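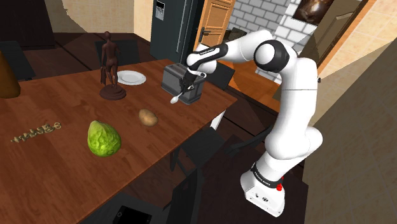
One integrator on the Rustari line wrote after the last release that the planner was fine and the scene was the problem: every layout change meant a day of editing collision geometry by hand before a single path could be trusted. Skostell Plan 7 was built largely around that complaint.

Skostell Plan 7
Motion planning and scene management for single-arm manipulation

Overview
Skostell Plan computes collision-checked paths for six- and seven-axis arms working in furnished rooms, kitchens and light assembly cells. It takes a robot model, a scene and a goal, and returns a timed joint trajectory. The same planning call is used in simulation and on hardware; only the execution driver changes.

Held objects
When the gripper closes on an object, the object is attached to the wrist link and checked against the scene as part of the arm. A spoon carried over a toaster is planned with the length of the spoon included. The attachment offset can come from the grasp planner or be entered by hand. Contact between the held object and a named surface may be allowed for the final segment of a path.

Scene editor
Objects are placed by dragging or by typing a pose. Collision shapes are generated from the visual mesh at three levels of detail and can be set per object. Thin items lying flat on a tabletop can be merged into the table shape to save checking time. Moving one object rebuilds only the shapes near it.

Perception input
Plan 7 accepts point clouds and labeled object poses. Unlabeled points are kept as occupied space until cleared by a later view. The age of each observation is shown in the editor – stale regions can be treated as blocked or ignored, according to the project settings.

Performance
Median planning time on the Hurnska tabletop set is 55 ms, measured on a desktop processor with no graphics card. Scenes with over 40 objects should use the cached distance field, switched on under Planner > Cache. The cache is off by default.

Known limits
Two-arm coordination is not supported. Cloth, cable and liquids are treated as rigid or left out. Mobile bases must be stationary during planning. Doors and drawers can be opened by script, but the planner does not choose when to open them.

Licensing and delivery
Each license covers 2 workstations and one robot controller. Simulation-only seats are sold separately. Orders in the Benelux countries are handled by Van Dijk, who also supply on-site setup. Project files from Plan 6 open directly; files from Plan 5 and earlier need the converter in the tools folder.

Page last revised January 22, 2019. The next maintenance release is planned for July.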